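Last updated: March

Works at Rillent landing stage: what will change for passengers

The second part of the works at the Rillent landing stage starts this month, after the winter break. We would like to explain what will be done and how you can still reach your boat while the builders are on the site.

As many readers know, the old stage was made for smaller boats. When the water in the river is low, the ramp becomes very steep, and passengers with a wheelchair or a pram must ask the crew for help. We have received many letters on this matter, also from people living on the Zemell side who use the boat each morning to go to work. The new stage will be a floating one, so it goes up and down with the water and the ramp keeps a gentle slope.

The first part was finished before December. In that time the old wooden posts were taken out and new steel ones were put in. It took longer than planned by two weeks, as the river bed near the bank was harder than the survey had shown. The contractor, Gavrilă, has brought a stronger machine for the posts that remain, and we do not expect the same delay again.

During this second part, boats to Zemell will leave from the temporary stage, which is 100 metres down the river, next to the old customs house. The way is marked with yellow signs and there is light in the evening. Please allow five minutes more for the walk. The last boat will leave at 22:10 and not at 22:30 as before, but the first one in the morning keeps its usual time. The boats to Dostus are not affected, they leave from the upper stage as always.

The ticket window is closed until the works are over. You can buy a ticket on board or from the machine at the bus stop. Monthly cards stay valid, and there is no need to exchange them. If your card ends during the works, you can renew it at the town office until 16:00.

Some of you have asked about the bicycles. The temporary stage is narrow, and for this reason only six bicycles can be taken on each crossing. At the new stage there will be covered places for 25 bicycles, and later for more, if the money allows it. The waiting room will also be bigger, with seats along the wall and a screen which shows the next departures.

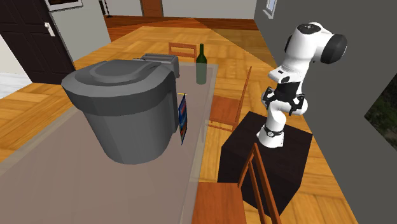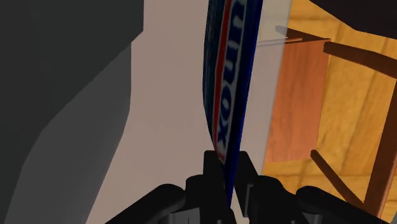
We were also asked why the stage is built for so many passengers when the town is small. Last summer we counted 1,301 passengers on the busiest day, and on the evening of the river festival there were 4,000 people on the bank, many of whom wanted to cross at the same hour. The queue went up to the bridge and it was not pleasant, especially for families. With two boarding doors, people can go on and off at the same time, so each boat should stay at the stage for a shorter time.

The noisy work will be done only between 8:00 and 17:00. If you live near the bank and notice noise outside of these hours, please write to the ferry office or leave a note in the box at the temporary stage. We read the notes each morning.

The drawings of the new stage are hanging in the library until the end of the month.

Recent items
Summer timetable for the Dostus line
Zemell bus stop moves to the other side of the road
Lost property: new opening hours
How to renew your monthly card
River festival: extra boats in the evening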